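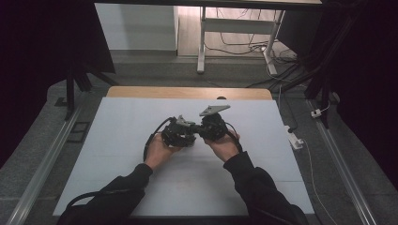
The village hall in Drumine will stay open through the winter after residents voted to take over the lease from the county. The vote was close until the last week, when the new rent was finally published: 480 euro a month, with heating included. People will be able to use the main room every evening until ten o'clock, and the small room in the mornings. The light wooden tables will stay too, big enough to lay a large white board flat on top and still work over it with both hands. Groups who wish to book should write to Niamh Ó Conaill before the end of October.

In total 272 households sent back the voting paper. The county had asked for an answer already in spring, but the date was moved two times — first for the repair of the roof, then for the local elections. 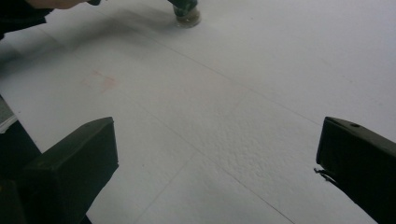 Veronika Vincze told the meeting that she voted yes but is still worried about the price of heating, and she asked that the accounts should be put on the notice board every month. This was agreed without discussion.

The new lease is for four years. The bus from Bodville will stop at the hall again from November, on the way out and also on the way back.

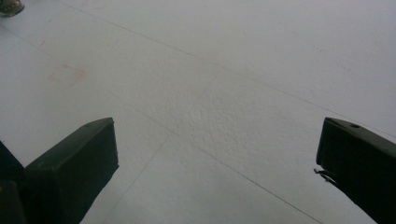
According to Malachy Ó Gríofa, the bus matters more than the rent, and he would like a later one, as the last departure at nine is too early for the choir. The bus company has promised to answer him before Christmas.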